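In Defense of the Tape Square

I own a small bucket of plain building blocks, and I'll argue with anyone who says they're only for toddlers. Mine came from a closing-down sale at Plidgate, 17 dollars for the lot, and they've had more use than the fancy Girnila marble run that cost us three times as much (and now lives under the bed). 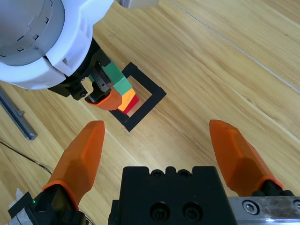

Plain blocks leave you room to make up your own game. Ours is to mark a square and build there, and a bit of black tape is all the equipment it takes. Two greens on top, then a yellowy orange, with a red at the bottom, is a perfectly respectable tower in my book. You can be fussy about color order or you can just go up – I've been both kinds of builder in one evening.

The big sets never let me do that. I once gave a whole December weekend to a 517-piece Clultow lighthouse, and it was gorgeous! Then it sat on a shelf, because who wants to take apart 517 pieces and start again?

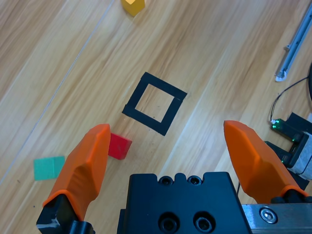
An empty square, with red just outside it.

Starting again is the bit I like best, to be fair. Knock it over, push everything back, have another go before dinner. I know the square seems bossy for such a loose sort of toy, but I play longer with an edge to aim at, and I get pickier too. Is half a block over the line allowed? At my house we've argued that one for 30 minutes straight.

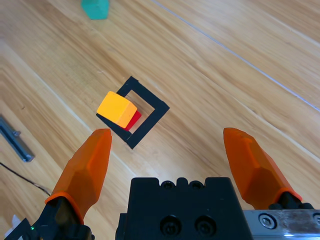 Jõgi wrote in to say that a line takes all the fun out of it, and that blocks ought to wander wherever they please, under the couch included. Fair enough, but I'm keeping my tape.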